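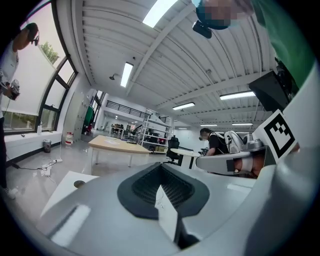

The Big Table and the Floor Under It

Cords first. Always cords. Walk into any shared workroom in Drorisham and look down before you look at anything else, and there's a power strip out in the open with black and white cables wandering off it, snaking across the floor toward a little white adapter.

Khôi Cù has been setting up rooms like this for Tovanik since the firm took its first floor on Chaimongkol Street. Big windows, glossy floor, white walls. He likes to start with the table. Light wood top, white legs, large enough that people stop asking whose end is whose. Papers land on it by nine in the morning and stay there.

"You can buy 1,000 trays," he says. "Paper goes on the table."

So he quit buying trays. What he does instead is keep the stuff at the edges small. A dark trash bin under the windows, nothing taller than the sill. One container next to it. Someone will put a bottle up on the sill, fine, let them, it's a sill.

Shades are a fight. White ones, pulled partway, trees still showing in the glass. All the way down and the room feels like a dentist's. All the way up and by 2 the afternoon crowd is squinting, especially in September when the light comes in low. Partway is the truce, and it gets renegotiated dialy.

Back to the floor. Khôi wanted outlets set under the table. The quote came in high, the landlord said no twice, and the strips stayed. Adia, who runs the front office, bought 100 feet of cord cover and got maybe half of it down before the rooms got shuffled again and the table moved. The rest is in a closet. Probaly the same closet as the trays.

His advice if you're doing your own: pick the table spot, live with it 2 weeks, then tape down the cords. White cords on a grey floor are easy enough to see. The black ones too, mostly. Keep the walking side clear and run the slack along the wall under the windows.

Next up for him is a second room down the hall, narrower, one window. He's already measured for the table.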